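## 4. Where the fruit goes: what the kitchen diaries told me

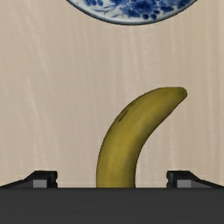 **Figure 3.** A banana on a pale tabletop, with a blue-and-white plate beyond it (computer rendering).

I went into the diary part of this study expecting to write mostly about bread. Bread is what people bring up when you ask them what they throw out, and it took up half of our pilot interviews in Vasby. Then the diaries came back and it was bananas, page after page of bananas, so I've given them their own section.

A quick reminder of the setup (the full version is in Section 2). We had 70 households keep a kitchen diary through August, split between Vasby and Gelitz. Every time somebody put food in the trash or the compost, they wrote down what it was, where it had been kept, and why it went. That gave us 1,881 usable entries. Dennis Koech and I coded them separately and then sat down and argued about the ones we disagreed on, which took a lot longer than the coding did.

### 4.1 "Too far gone" means very different things

The most common reason written next to a banana was some version of "too brown." I had planned to treat that as one category, and Dennis talked me out of it. He was right! One family in Gelitz used "brown" for a few freckles near the stem. Another household kept going until the peel was black all over and only gave up when it split. Both wrote the same word in the same column.

So we went back and asked. Follow-up calls reached 11 of the heaviest banana wasters, and I loved these calls, partly because people got so worked up. There were strong feelings about texture. There was a long story about a grandmother. What came through again and again was that the cutoff belonged to one person in the house, usually the one who packed lunches, and everybody else went along with it or quietly ate the fruit first.

### 4.2 The banana bread problem

A good number of entries carried a note like "was going to bake with these." I started calling this parking - the fruit isn't food anymore, it isn't trash yet, and it sits there on a promise. Freezers do the same job over a longer stretch. One diary from Vasby has the same bag of frozen bananas mentioned on the first page and thrown out on the last one, to make room for ice.

Olivares makes a similar point about leftovers in the fridge, and I think the idea carries over well to fruit, with one difference. Leftovers get hidden behind things. Bananas mostly sat out in plain sight, on a counter or a table, and people walked past them all day. Being able to see the food didn't seem to be enough to get it eaten.

### 4.3 Shopping rhythm

Households that shopped once a week bought bananas by the bunch and wasted more of them than households that stopped in every couple of days. I don't want to lean on this too hard. The weekly shoppers were also bigger families, and our sample can't pull those two things apart. We did notice a bump in Gelitz on Wednesday, the evening before trash pickup, when people seem to go through the kitchen with a harder eye.

We also left out 12 entries from the Burnero housing block, where a shared compost bin made it impossible to say which kitchen the peels came from. I went back and forth on that. Putting them back in doesn't change the ranking, but it does make the weekly pattern blurrier, and Section 5 uses the smaller set throughout.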